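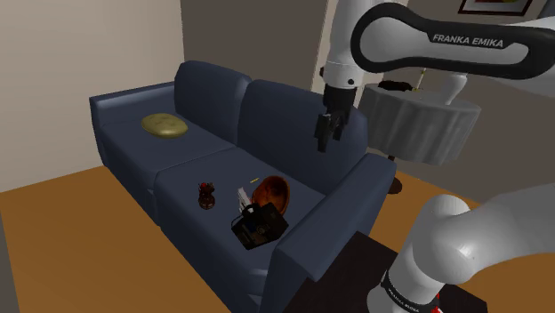 Dunkelblaues Sofa mit ovalem Kissen

Forum > Büro & Verwaltung > Papierloses Büro

Thema: Ordner aus zwei Jahrzehnten extern scannen lassen oder selbst machen?

aktenfresserin
Moin zusammen,
wir sind ein kleines Planungsbüro mit 4 Leuten und einem Aktenraum, der mal als Besprechungszimmer gedacht war. Besprochen wird inzwischen im Flur. Der Chef hat nun beschlossen, dass bis Ende Februar alles digital sein soll. Er sagt das in dem Ton, in dem andere Leute sagen, dass sie mit dem Rauchen aufhören.
Es geht um 60 Ordner, überwiegend Projektakten, dazu Rechnungen und ein paar gefaltete Pläne, die beim Auffalten Geräusche machen. Ein Angebot von Jekska liegt vor, Abholung inklusive. Alternativ steht bei uns ein Einzugsscanner von Fourie, der bisher vor allem als Ablage für Kekse dient.
Hat jemand sowas schon extern vergeben? Lohnt sich das bei der Menge?

Locher_Lutz
Selbst machen. Bei 60 Ordnern holt man doch keinen Dienstleister. Praktikant, Scanner, Kaffee, fertig.

mappe77
@Locher_Lutz: Der Praktikant bei uns hat das auch so gesehen. Jedenfalls bis zum dritten Ordner. Was keiner einplant, ist die Vorbereitung. Klammern raus, Haftnotizen runter, Eselsohren glätten, Klarsichthüllen leeren. Das Scannen selbst ist der angenehme Teil, da kann man zuschauen und sich modern fühlen.
Frag bei Jekska nach, ob die Vorbereitung im Preis drin ist. Bei unserem damaligen Anbieter stand sie unter »sonstige Leistungen«, und die sonstigen Leistungen waren am Ende teurer als die Leistungen.

aktenfresserin
Danke, gutes Stichwort. Im Angebot steht »scanfertige Anlieferung vorausgesetzt«. Ich hatte das für eine Höflichkeitsfloskel gehalten.

Johannes Moodley
Ich schreibe hier unter Klarnamen, bin in der Buchhaltung eines Großhändlers und habe das Thema zweimal durch. Beim ersten Mal selbst gescannt, beim zweiten Mal vergeben.
Beim Selbermachen hatten wir hinterher einen Ordner voller Dateien namens Scan_001 bis weit jenseits von Gut und Böse. Durchsuchbar war davon nichts, weil die Texterkennung nicht eingeschaltet war. Gemerkt haben wir es, als der Steuerberater eine einzelne Rechnung wollte. Das Original hatten wir zum Glück noch, aus Faulheit und nicht aus Voraussicht.
Beim zweiten Mal haben wir vorher festgelegt, wie die Dateien heißen sollen: Kunde, Belegart, Jahr, Nummer. Dafür saßen wir einen Nachmittag zusammen und haben uns über Unterstriche gestritten. War gut angelegte Zeit.

Locher_Lutz
Texterkennung einschalten ist ein Häkchen. Dafür brauche ich keine Firma mit Lieferwagen.

Johannes Moodley
Stimmt, ein Häkchen. Man muss es nur setzen.

ordnungsamt_privat
Mal eine andere Frage in die Runde: Muss das überhaupt alles gescannt werden? In Projektakten steckt erfahrungsgemäß viel, was man guten Gewissens gar nicht mehr braucht. Dreifach abgelegte E-Mail-Ausdrucke, Faxprotokolle, der Speiseplan der Kantine vom Bauherrn. Wer Müll digitalisiert, hat hinterher digitalen Müll, nur eben mit Datensicherung.
Aufbewahrungsfristen vorher klären, am besten mit dem Steuerberater, und dann erst aussortieren. Nicht umgekehrt. Die Reihenfolge ist schon manchem zum Verhängnis geworden.

mappe77
Volle Zustimmung. Wir sind von 60 auf 42 runtergekommen, reiner Zufall übrigens, dass wir dieselbe Ausgangszahl hatten. Aussortiert haben wir nach Feierabend mit Pizza. Zwei Ordner waren komplett leer, hatten aber sehr schöne Rückenschilder.

Fadenheftung
Ich halte hier mal dagegen. Bei Projektakten im Baubereich wäre ich mit dem Aussortieren vorsichtig. Da ruft nach Jahren jemand wegen eines feuchten Kellers an, und plötzlich ist genau das Faxprotokoll Gold wert. Speicherplatz kostet doch kaum was. Scannt lieber alles und sortiert digital.

ordnungsamt_privat
Speicherplatz kostet nichts, Vorbereitung und Scan pro Seite schon. Und digital sortiert hinterher niemand, das ist wie mit Urlaubsfotos.

Fadenheftung
Meine Urlaubsfotos sind sortiert.

ordnungsamt_privat
Dann bist du für diese Diskussion nicht repräsentativ.

aktenfresserin
Ich sehe schon, wir nähern uns dem Kern. Was ist mit den Plänen? Der Fourie kann nur A4, wir haben aber alles bis A0.

Johannes Moodley
Großformat würde ich auf jeden Fall rausgeben. Vardale macht das, die hatten wir für Lagerpläne. Vorher einen Probescan von 2 Plänen schicken lassen, einen guten und einen richtig hässlichen. Beim guten sehen alle Anbieter gut aus.
Und klärt, was mit den Originalen passiert. Rückgabe, Einlagerung oder Vernichtung mit Protokoll. Das gehört schriftlich ins Angebot, nicht in die Mail vom netten Herrn aus dem Vertrieb.

Locher_Lutz
Pläne rausgeben, einverstanden. Den Rest selber. Ich bleibe dabei.

stempelkissen
Kurz noch zur Ablage danach, weil das noch keiner angesprochen hat: Wir nutzen Jestport als Archiv. Läuft ordentlich, die Suche ist brauchbar, die Rechteverwaltung hat jemand gebaut, der Menschen nicht mag. Plant dafür Zeit ein, sonst sieht der Azubi die Gehaltsabrechnungen — und der Chef als Einziger nicht.

mappe77
Bei uns war es umgekehrt, der Chef sah alles und hat es kommentiert. Auch nicht besser.

aktenfresserin
So, Zwischenstand: Chef hat den Thread gelesen (ja, er weiß, dass er vorkommt). Wir klären jetzt die Fristen, sortieren vorsichtig aus, also nur Doppeltes, damit Fadenheftung ruhig schlafen kann. Pläne gehen zum Probescan an Vardale. Von Jekska hole ich ein zweites Angebot mit Vorbereitung ein, und bis das da ist, darf Lutz' Methode an einem einzigen Ordner zeigen, was sie kann. Der Februar ist vorläufig vom Tisch, jetzt heißt es »im Frühjahr«.

Locher_Lutz
Nimm einen dünnen.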